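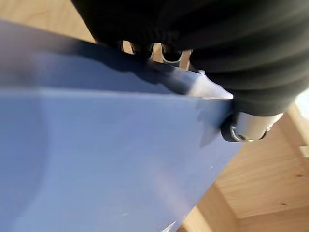

**DRALTEMHAM, August.** The town wants to stop keeping paper copies of its permits, minutes and property records. Everything will move to an online service called Cero, which is run by a company named Stundano. The paper will be scanned and then destroyed. I think the scanning is a good idea and the destroying is a mistake.

I have used the records room on Donnelly Street for years, mostly to settle questions about drainage and lot lines. It is slow. The hours are short and the copier charges by the page. A person who works days can't easily get there before it closes at 4:30. Putting those records online will help a lot of people, and I don't want to go back on that.

But a scan is only as good as the day it was made. I looked up 86 older permits on the trial version of Cero this summer and compared them with the originals. In 18 of them I found something missing or unreadable on the screen. Most were pencil notes in the margins, and a few were the back sides of drawings. One was a fold-out site plan scanned while still folded. 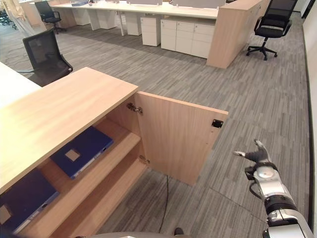 Those notes matter. A pencil note on a septic drawing is often the only record that the tank ended up nine feet from where the plan put it. Whoever digs there next will want to know.

The town says storage is expensive. Its own budget puts the yearly cost of the paper archive at $3,915. We spend more than that on flower baskets for Main Street, and I like the flower baskets. It is a small amount to pay for a second copy of everything the town has ever agreed to.

There is also the matter of the contract. If Stundano raises its price or closes, the town has 45 days to move its records somewhere else. I have moved offices twice, and both times it took longer than that to find the stapler.
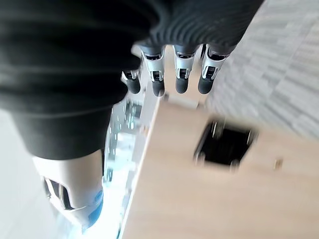 One reader of an earlier draft wrote back that paper burns and floods too, and that the basement on Donnelly Street took in water two springs ago. The reader added that most people under 40 will never ask for a paper file, and that the money would be better spent on checking the scans properly.

I agree with the last part. Check the scans, page by page, against the originals. That can only be done while the originals exist. As for the water, the answer is to move the boxes upstairs, and there is room on the second floor.

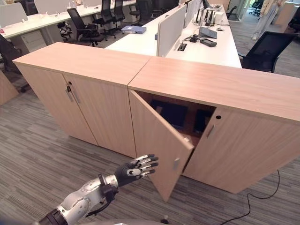

*By a Draltemham homeowner*

What I would ask the town board to do is simple enough. Go ahead with Cero. Keep the paper for ten years after the last page is scanned. Let residents report bad scans and have a clerk redo them from the original. After ten years, look at how many reports came in and decide then.

The board takes written comments until the end of the month. They can be dropped off at the Donnelly Street counter, on paper.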